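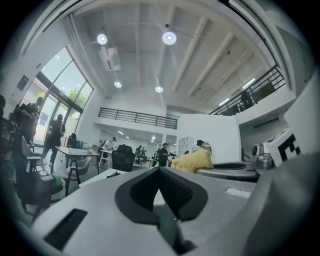 Depuis quelques années, je me pose une question qui paraît petite : pourquoi les nouvelles bibliothèques de nos villes sont-elles si bruyantes ? Je ne parle pas du bruit des enfants, que j'aime bien, ni de celui des ordinateurs. Je parle du bruit des lieux mêmes, de cette rumeur continue qui monte et qui ne redescend pas. On construit aujourd'hui de grandes salles ouvertes, avec un plafond blanc très haut, de larges vitres sur un côté et des mezzanines à garde-corps de métal noir, et l'on demande ensuite aux gens d'y lire un roman de 512 pages. C'est une demande étrange. Le verre, le métal et le plafond lointain renvoient chaque mot prononcé à l'entrée jusqu'à la dernière table du fond.

Je suis arrivé en France à l'âge adulte et j'ai appris la langue en grande partie dans une bibliothèque de quartier, qui s'appelait Azevedo, du nom de la rue. Elle était laide, je dois l'admettre. Le plafond était bas, la moquette avait une couleur que je ne saurais nommer dans aucune de mes langues, et les rayonnages divisaient l'espace en petites chambres. Mais on entendait tourner les pages. Pour quelqu'un qui lit lentement, avec le dictionnaire ouvert à côté, cela compte beaucoup. Une phrase du subjonctif imparfait demande déjà toute l'attention, et si quelqu'un raconte son week-end à douze mètres, il faut recommencer la phrase depuis le début.

Azevedo a fermé. On l'a remplacée par Merumura, une médiathèque dont la brochure annonçait 3202 mètres carrés de « rencontres et de circulations ». Le mot « lecture » y apparaissait une fois, à la quatrième page. J'ai gardé cette brochure, un peu par rancune, je crois.

On me répondra que le silence appartient à un autre temps, et qu'il éloignait beaucoup de gens. Je prends cette objection au sérieux, parce que j'ai connu cette gêne. Les premières fois, je n'osais pas demander où étaient les journaux, de peur que mon accent soit entendu de toute la salle. Une bibliothèque qui fait peur est une mauvaise bibliothèque. Je comprends donc qu'on ait voulu ouvrir les portes, installer un café, permettre aux lycéens de préparer ensemble leurs exposés. Tout cela est bon et je ne voudrais pas qu'on le retire.

Seulement, on a confondu deux choses : accueillir tout le monde et mettre tout le monde dans la même pièce. L'architecte Percy Grajales, avec qui j'ai eu l'occasion de parler après une réunion publique, m'a dit que les jurys de concours aiment les coupes spectaculaires. Une salle fermée ne se voit pas sur un dessin. Une mezzanine se voit très bien. Il ne s'en vantait pas, il avait lui-même dessiné la médiathèque de Plomness, et il reconnaissait que le personnel y avait ajouté des panneaux de feutre dès la première année.

Il existe pourtant des remèdes modestes. À Lunolside, où j'ai travaillé deux hivers, on avait conservé au premier étage une salle de 1078 livres seulement, presque tous des usuels, avec une porte. Je souligne la porte -- une vraie porte, lourde, qu'il fallait pousser de l'épaule. En bas, on parlait, on riait, on jouait aux échecs. En haut, on se taisait, et aucune affiche ne le demandait. Les mêmes personnes passaient d'un étage à l'autre dans l'après-midi, selon leur humeur.

Ce qui me trouble le plus est la question de savoir qui perd quelque chose dans ce changement. Celui qui possède chez lui un bureau tranquille peut emprunter son livre et rentrer. Celui qui partage une chambre avec deux frères, ou qui habite au-dessus d'un bar, n'a pas ce choix. Pendant longtemps, la bibliothèque lui prêtait aussi du calme, gratuitement, sans carte et sans date de retour. On parle souvent d'inclusion quand on supprime le silence, mais je voudrais qu'on demande leur avis à ceux qui n'en ont pas à la maison.

Notre ville prépare maintenant la rénovation de l'annexe nord. Le questionnaire distribué aux habitants, tiré à près de 2000 exemplaires, propose de choisir entre un « salon numérique », un « atelier culinaire » et un « gradin convivial ». J'ai coché l'atelier culinaire, car il aura au moins des murs, et j'ai écrit dans la marge, en m'appliquant pour l'orthographe, que je souhaitais une salle avec une porte.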